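Courses > Automotive Technology > Chassis Systems > Unit 4 Handout

Syllabus | Handouts | Shop Schedule | Grades

Wheel Bearings and Hubs: Lecture Notes
November 2022
By R. Sotiropoulos, Ilbridge Technical College

Read these notes before the shop session. Bring safety glasses and the Roris workbook.

1. What the bearing does

A wheel bearing carries the weight of the car and lets the wheel turn with little friction. It also takes side load in corners. Older rear axles often use two tapered roller bearings per wheel, packed with grease and adjusted by hand. Most newer cars use a sealed hub unit, and that unit is replaced as a whole.

2. Signs of wear

Listen for a growl or hum that rises with road speed. A worn bearing often gets louder when the car is steered away from that side, as the load moves onto it. Tire noise can sound much the same, so rotate the tires and drive again before ordering parts.

Raise the car on stands. Hold the tire at 12 and 6 o'clock and rock it. Play here can be a bearing or a ball joint. Have a partner watch the joint while you rock. 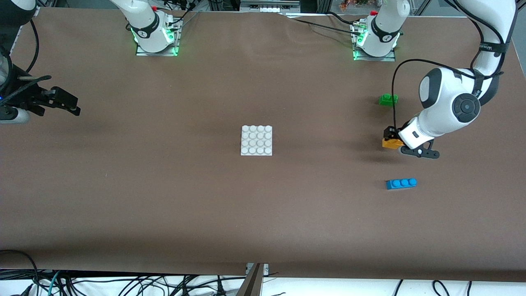

Fig. 1. Two-arm work table, brown paper surface.

3. Tapered bearings

Clean the old grease out fully. Check the rollers and races for pits, blue marks or scoring. Replace the bearing and its race as a set. Pack new grease in from the wide end until it comes out past the rollers.

Adjust the nut using the service manual for that car. Do not preload a tapered bearing by feel. Always fit a new cotter pin.

4. Sealed hubs

Clean rust from the knuckle before fitting the new hub. On hubs with a magnetic encoder ring, keep the ring away from magnets and metal chips. Torque the axle nut with a torque wrench, never an impact gun.

Homework: workbook questions 1 to 12. The Dreststead section hands in at its own campus.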